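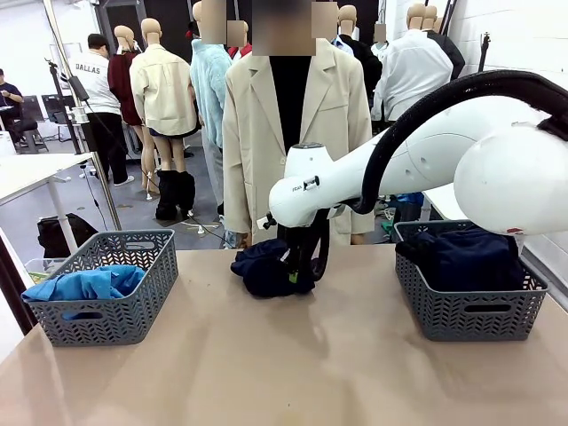
Search the archive
Enter keywords Go

[fitting-room-list] Re: Basket size for the sorting table
From: Ragnvald Rustad

Lensa Endale wrote:

> We are redoing the back room at Livwood before the August
> changeover and I have to order baskets for the sorting table.
> At the moment everything that comes off the mannequins goes
> into deep lidded tubs from Pleltach. Knits go in with jackets
> and the person steaming has to dig. Two questions.
>
> 1. Open-sided plastic baskets or solid bins?
> 2. How do you keep track of which garment goes back on which
> mannequin? We pin paper slips on and they fall off.
>
> Table is 60 inches long and stands in front of the mannequins,
> so there is no room behind it for a rack.
>
> Lensa

Lensa,

On 1: open-sided. We use gray plastic baskets with a chevron pattern of openings in the sides and oval handle slots in the ends. Garments that have just been steamed hold some moisture, and in a solid bin the bottom layer comes out with a smell by the next morning. You can also tell from the side what color is in the basket, so the person at the table does not have to tip it.

Check the edges of the openings before you order in quantity. We had a batch from Baran with molding flash left on the inside, and it pulled loops out of two sweaters. Run a pair of old tights around the inside of a sample. If they catch, send it back. For anything fuzzy I would line the basket with a cotton pillowcase regardless.

Depth matters more than footprint. One bulky navy garment, folded or stuffed in, takes up most of one of ours. A light blue knit dropped in without folding will ride up over the rim. I consider that acceptable. A deeper basket hides the problem and you are back to digging.

Layout for a 60-inch table: one basket toward each end, middle clear. The middle is where a garment gets shaken out and checked, and it should hold one garment at a time. Left basket is light colors, right basket is darks. We tried sorting by garment type first and it was slower, as people disagreed over what a shirt jacket was. Color needs no discussion.

A pale, slightly glossy top works well. Navy and black show up against it, and so does lint. Wipe it down between dark and light loads. We had a felt cover from Driradex on ours for one season -- it held on to fibers and I took it off.

On 2: stop pinning. Use small colored tags on a loop, put through the care label or a buttonhole. Ours go by the mannequin's position in the room:

 green -- front row
 red -- second row
 white -- anything at the back wall

The number on the tag is the mannequin. If an outfit has layers, such as an open blazer over a black top, each layer gets its own tag with the same number. Write the outer layer as 10A and the inner as 10B, otherwise they come back in the wrong order and somebody undresses the mannequin again. Boots stay on the mannequin unless the legs have to come off.

Do the blazers last. They need the shoulders reset by hand and they do not survive a basket well.

I can send the tag sheet as a spreadsheet if you want it. It has a column for steam setting that you can delete.

Ragnvald

Last updated: July 15, 2018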